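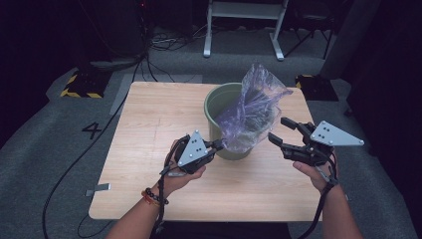 Reviews > History > Board Games

Serow: The Salt Roads, from Skorkavitz

Serow covers the medieval salt trade for up to 11 players, though we had four. The box holds 204 cards and a 40-page booklet on tolls, guilds and town charters. The booklet is the best part -- clear, well sourced, and easy to follow if you know little about the period.

The game itself is slower. Setup took us 10 minutes and the toll phase drags. The map is accurate but the river names are printed too small. Worth buying for a classroom, less so for a game night.

3 comments | 11 shares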